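Gritgate Toy Library: progress report to the Llanos Fund
Prepared by Olaia Vallejo, 23 December 2018

Work since the last report

The grant was for sorting the donated stock and getting it into a state where families can borrow it. We took in 17 bags from the Gruronlow collection points and have emptied all but two. Everything goes into wire mesh baskets first and is sorted from there at the table with the green cloth. The baskets were bought from the equipment line and cost less than budgeted.

Donations arrive mixed. Balls, soft toys and cloths come in together with drink cans and plastic bottles, and the recycling has to come out before anything can be washed. Cloths are the slowest part. Each one is lifted out, shaken and checked for tears before it goes to the laundry pile or the rag bag. Wooden toys and shape sorters are kept on the table beside the basket and wiped down separately. 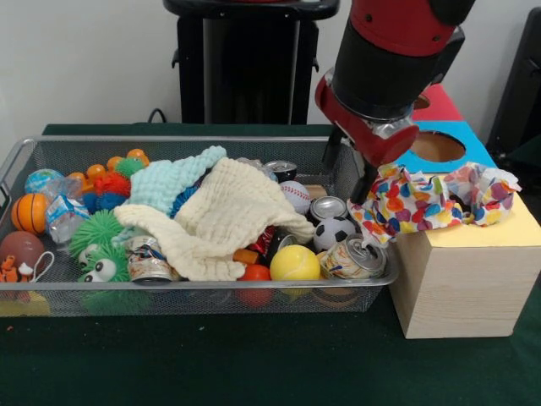
Damian Borkowska would prefer the cans and bottles to be taken out at the collection points, before the bags are tied, and has asked for this to be put in the report. It would save us time at the table, but the collection points have no bins of their own and we would have to pay for them. I have not included this in the current budget.

Stock so far

We have 200 items labelled and on the shelves. Most are small: balls, figures, rattles and soft animals. Larger wooden items are fewer than we hoped for and we may need to ask for them by name in the next leaflet. Spiky balls are popular with the under-threes group and we have enough to put a set in each sensory bag.

Towels were not in the original plan. People put them in with the toys, often in good condition, and we now keep the better ones for lining the boxes of soft toys. The rest go for rags. Henryk Wróbel has changed the sorting sheet so that textiles have a column to themselves.
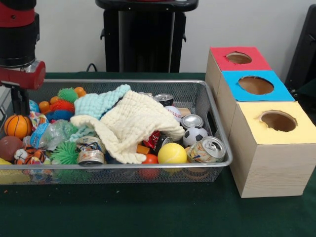

Will the remaining bags be finished within the grant period?
They are due to be sorted by the end of February, when the current funding stops. Washing and labelling will take 7 sessions, all of which are booked.

Spending

Baskets, labels and laundry have been paid for. The shelving invoice from Plereo is still outstanding because two brackets were missing from the delivery. Awuor Athumani is dealing with it and the receipt will follow with the final claim.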